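Knots on practice tissue come loose, and thread ends always too short or too long

Posted by Shiuli Haque, 18/01/2019

Hello everybody. I am in my second year of surgical training and I practice suturing at home and in the skills room in Disthorpe. I use chicken skin or a piece of pork belly from the butcher, and black thread because I can see it well. English is my third language, so please excuse if some words are not the right ones.

My problem is with tying when I use instruments and not my fingers. The first throw is fine. Then I pull for the second throw, and the first one opens a little. When I finish, the knot sits above the tissue and not on it, and I can move it with the tip of the needle holder. Also my tails are a mess. Sometimes the short end slips out of the loop before I have closed it, and sometimes it is so long that it lies over the next place where I want to put the needle.

I have tried thicker thread and it did not help much. My teacher says only "more practice", but I have tied 200 knots this month and I think I am practicing the same mistake. What should I change first? And does it matter that my practice tissue is dry and the real one is so slippery?

Marjorie Nuttall

Welcome, Shiuli. Your English is clear, do not worry.

I teach on the bench course in Usstead, and I see this in almost every group. From what you write, I think you have two different problems and they make each other worse.

The first is tension. When you reach for the second throw, you probably lift the long strand without noticing it. The first throw then rides up, and you lock it in the air. Try to start with a double throw (a surgeon's throw), lay it flat, and then keep your hand low while you go for the second one. Look at the knot during this time, and let the instrument come to the knot. Every throw after the first should go in the opposite direction to the one before. If you always wrap the same way, you get a granny knot, and it slides exactly as you describe.

The second is the short end. Before you make any wrap, pull the thread through until the tail is the length you want, and then do not touch it again until it is time to grab it. Let it point toward the place where your instrument will arrive. Many beginners grab the tail in the middle, and then a loop of it comes through and the knot jams. Take it close to its tip.

About the long strand: keep it in one open curve, away from your working area. If the curve lies under your instrument, you will sooner or later pick up two strands together. I lost many good knots like this when I was young.

Yes, wet tissue matters. Everything shines under the light, and a black end lying on a patch of blood is much harder to find than on clean skin. Wipe gently before you tie, and look for the ends before you move. For practice, wet your chicken skin with water and put a few drops of red food color on it. After that, 100 knots on wet tissue will teach you more than 3,000 on a dry sponge.

Look here how the ends and the strands lie on the surface:

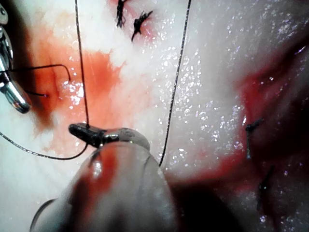
Thin black suture on wet, blood-stained tissue. One short end is bent like a hook, and the long strand makes a curve at lower left.

Find the two short ends first, and then follow the strand that goes up from the dark jaw. It is a good exercise for the eye. When you can say quickly which thread is which, your hands become calmer also.

Bramwell

Agree with the above. Check your needle holder too. I had an old one with worn jaws and the thread slipped every time I pulled, I was blaming my hands for months. Hold a piece of thread in it and pull. If it slides, get another one.

Also cut your tails the same length every time, even in practice - it becomes a habit.

Shiuli Haque

Thank you both! I looked at my hands in a mirror and yes, I lift the long strand before the second throw. I did not know it. I will try the food color tomorrow, my kitchen is already not very clean.

Related topics
Which thread size for practice on chicken skin?
Left-handed and the teacher is right-handed
How to keep pork belly fresh for two evenings of practice
Skills room in Trullberg, opening hours in April
Needle turns in the holder when I push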